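In defence of eating in bed

My mother had one rule she never bent on, and it was that food stayed at the table. Toast on the sofa got you a look. A biscuit upstairs got you a talk about mice. I kept to it until I was well into my thirties, living on my own, with no mice and nobody to look at me.

Then I had flu one September and ate soup propped up on pillows for a week, and I've never really gone back.

I know what people say about it. My friend Noreen Orakzai thinks a bedroom should have a bed, a lamp and a book in it and that's your lot (she also irons pillowcases, so we were never going to agree). Sleep experts in the weekend papers want us to keep the bed for sleeping so the brain gets the message. Fine, but my brain is 46 years old and knows perfectly well what a pillow is for. It can cope with a cheese sandwich.

What I like is that nothing is expected of you. At a table you sit up, you pass things, you ask about people's days. I love all that, I do it most evenings! But there's a kind of supper that wants a duvet and an old film you've seen 12 times, and dragging it downstairs to a hard chair seems a bit mean.

There are limits, mind. No curry. No rice of any sort, and I'd think very hard about croissants. Razia Soomro told me she once found a pomegranate seed in her sheets two washes later, which is a warning to all of us.

I also think it's better with company. When my niece stays we pile up everything we fancy from the big supermarket and have what she calls a bed picnic, and she tells me far more there than she ever has over a roast. Perhaps it's because we're both facing the same way.

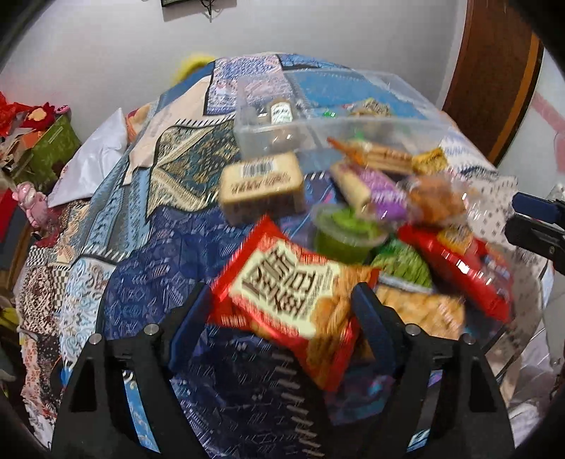

Crumbs are the big argument against, and I won't pretend they don't matter. You do need something between the food and the sheets, and my vote goes to a patchwork quilt, the busier the better. Paisley, checks, navy, teal, whatever you've got, because a stray bit of golden twisted snack disappears into that lot until you're ready to shake it out of the window. A plain white bedspread shows everything and makes you feel guilty by nine o'clock. Keep that one for when your mother visits.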